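Reading Room Moves Upstairs in August

The Privport branch library will shift its reading room to the second floor at the start of August.

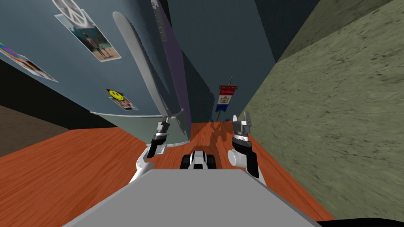 Will I still be able to borrow books during the move?
Borrowing continues as usual at the ground floor desk, and holds can be picked up there until 6 p.m.

The local history shelves go first. Roel Goossens, who looks after the collection, has packed 362 boxes so far and expects the town newspapers to be the slowest part. They run to 1431 bound and unbound issues, and many of the older ones have to be carried flat. Please don't ask for newspapers from before the merger of the two school districts until the new shelves are open. Later issues can be requested with one day's notice.

The new room has 18 seats at long tables and a row of armchairs along the street side. The old room had 15 seats, two of them next to the copier. The copier stays downstairs. Laptop users should sit at the tables nearest the stairs, where the outlets are. The elevator goes to the second floor and its door is opposite the restrooms.

Story hour stays where it is, in the children's corner. The evening book group, led by Styliani Tsakiris, will meet in the back office until the upstairs room opens. The group is reading the second half of Stirnness, so bring your own copy — the branch has only two and both are out. New members can join at any point in the book.

Loans due while the move is going on have been extended by two weeks. You don't have to do anything to get the extra time. Books from other branches are not included, and those should come back on the date printed on the slip.

The book drop on Theodorakopoulos Street will be closed while the carts are going in and out. Use the drop by the parking lot. It is emptied every morning before opening. Large art books and board games don't fit through the slot and need to be handed in at the desk.

Questions about the local history collection can be left at the desk for Roel. Replies may take a little longer than usual until the boxes are unpacked.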